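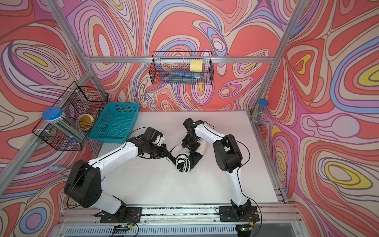
Ghada Awwad wrote in to say that rolling is the only way she will ever store a tea towel again, and that her mother folded hers in thirds for a lifetime and would have had words about it. I loved that note, and it has been sitting in my inbox since February waiting for me to write this page. So thank you, Ghada, and I'm sorry it took me so long!

I have a soft spot for kitchen towels, I'll admit it. Dish towels, tea towels, glass cloths, the big floppy flour sack ones that never quite look ironed no matter what you do. They are cheap, they last for years if you treat them kindly, and they somehow breed in the drawer when you aren't looking. When we moved into the house on Cesten Road I unpacked 33 of them from one box, and my husband (who had carried the box) wanted to know what on earth we had been drying.

The black and white roll at the top of the page is the shape I'm after these days. I like seeing the end of it, with the dark and light layers going round like a slice of jelly roll, and I like that a row of rolls standing on end lets you find the one you want without lifting a whole pile. With a pile I always take the top one, and the same poor towel gets used and washed and used again until it's a rag, while the pretty ones at the bottom never see daylight.

My way of doing it, for those who asked: lay the towel out, smooth it with the flat of your hand from the middle toward the corners, fold it in half the long way, and then roll from a short end. Keep it snug but don't strangle it. If the end comes out like a cone, unroll the last bit and start that part over. Rafia Awan does hers in thirds before rolling and gets a shorter, fatter roll, and hers do stand up better in a deep drawer, so try both and see what your drawer likes.

A word about checks, too. I used to buy only plain white, and then a friend gave me a checkered set from Plarkov and I was won over completely. The lines show you straight away if your fold is wandering off, and you can follow one row of squares right across the cloth when you're lining up the edges. Stains don't shout at you quite so much either, which matters in a house where somebody (me) makes a lot of beet soup.

A checkered towel on a white tabletop, and a fine big surface to work on. I do mine on the kitchen counter between the toaster and the fruit bowl, so you can imagine how I feel about a table that size.
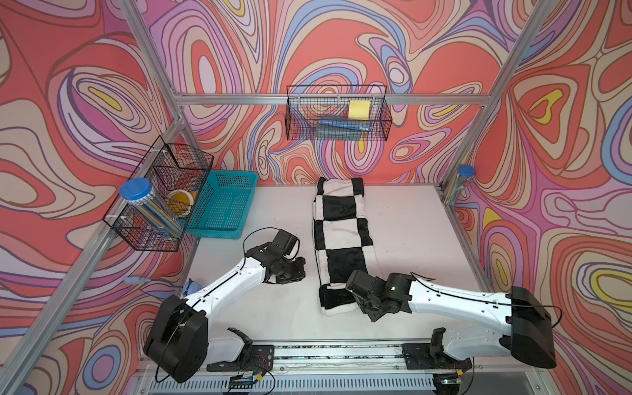
Sizes and drawers

Before you roll a whole stack, roll one and stand it in the drawer with the drawer shut. Mine has 6 inches of room inside and the thick waffle ones won't go, so those live in a basket on the shelf. Do send me your own towel drawers, tidy or otherwise. I'll put up another page when I have enough of them.

Posted 4th September in Kitchen Linens, Small Tidying Jobs

1,168 shares | 17 comments

You might also like
Getting the gray out of white dish towels
A bread cloth from an old pillowcase
Ermanno Carbone's napkin drawer
How many oven mitts is too many?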